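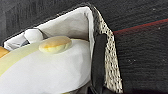
Setting Up Your First Game of Skament

Read this section before you punch out any tokens. The quick-start card in the lid claims you can be playing in 3 minutes. You can't, unless one of you has played before and the other doesn't mind being told what to do.

What you need

Two players, one map sheet, both fleet decks, the wind dial, and a flat table. The back of the box says the game also works for one. Those rules are a single paragraph and I would leave them alone until you know the real ones.

1. Unfold the map and bend each crease backward once. It still won't lie flat. Put something heavy on the corners that aren't in play.

2. Choose sides. One player takes Indel and the other takes Surdu. The card calls the two fleets "perfectly balanced." In my games Surdu wins more often when both players are new, so give Surdu to the less experienced player.

3. Each player takes the 7 ships in their color and slots them into the plastic stands.

Caution: The stands are tight. Push from the bottom of the ship card, not from the mast. A torn mast doesn't change the game, but you will look at it every time.

4. Shuffle your fleet deck and deal yourself 3 order cards. Keep them hidden. The first printing of the rules says to deal four, which doesn't agree with the hand limit on the reference sheet. Use the reference sheet.

5. Place Trunbridge harbor in the center of the map with the gate facing the Indel player.

6. Set the wind dial to north. Some players like to spin for a random start. Try that later, if at all. A bad first wind can leave one fleet sitting still for two turns.

7. Place your ships in your home waters, taking turns, one ship at a time. Surdu places first. Ships may touch the shoreline but not each other.

8. Put the turn marker on 1. The game ends after turn 14 or when one side holds the harbor at the end of three turns in a row.

Note: The box gives a playing time of under an hour. Allow two for a first game, and more if either of you reads every card aloud.

Optional: the storm deck

The storm cards are sold as the part that "makes every battle different." Mostly they cancel a turn you had planned well. Leave them in the box until you have finished at least one full game. If you do add them, shuffle them separately and draw one at the start of each even-numbered turn.

If something is missing

Check under the cardboard insert first, where the wind dial arrow tends to slide. For replacement parts, write to Tin-yau Poon at the parts desk and quote item 2807. Include the printing number from the bottom of the box. Without it you may be sent the old stands, and those don't fit the new ship cards.

Continue to Moving and Firing.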